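Stustix Club Manager: unofficial setup guide
Section 6: Scouting and the transfer desk
By Akinyi Lyimo | February
14 comments | 31 shares

The official manual calls the scouting desk "the heart of your club." I'd call it the quickest way to spend your wage budget on a left back who never plays. Set it up like this before you advance past preseason.

1. From the Club screen, open Staff, then Scouts. You start with one scout. The game will push you to hire more straight away. Decline.

2. Click your scout's name and look at Judgment, not the star rating. I have seen five-star scouts send back nonsense for a whole season.

3. Set Region to your own country. "Worldwide" sounds generous, but the reports come in so slowly that the player has usually signed somewhere else.

4. Set Report Length to 60 days. The shorter setting gives you a guess with a nice chart on it.

5. Under Filters, cap the weekly wage at 500 if you are in the bottom division. The default has no cap.

NOTE: The Kinnunen patch claims to have fixed filters resetting after a save. On my machine they still reset now and then. Check them each time you load.

CAUTION: Do not tick "Let assistant complete deals." It skips the confirmation box, and there is no undo. Borislav Dimitriou, who tests these steps for me on the console version, lost his reserve keeper that way.

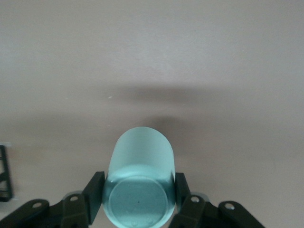 Shortlists are the next thing to sort out, and the in-game help makes them sound cleverer than they are. A shortlist is a list. It doesn't track form, whatever the tooltip says, and the colored arrow beside each name only updates when a new report arrives. Until then you are judging a player the way you'd judge a frosted teal cup held with its base toward you: you get the general shape and very little about what's inside.

6. Open Shortlists, choose New, and name it by position. Keep it to 7 players. Past that the alerts pile up and you'll stop reading them.

7. Turn off "Rumor alerts." In my saves, most of them came to nothing.

8. Save, go back to the main menu, and reload. If the list is blank, the Bulwood database add-on is probably loading first. Move it below the base game in the load order and try again.

NOTE: Nernix skins hide the Save button on small screens. Switch to the default skin for this step.

Once the first reports arrive, compare them with the match ratings before you bid. If the two disagree, I go with the ratings.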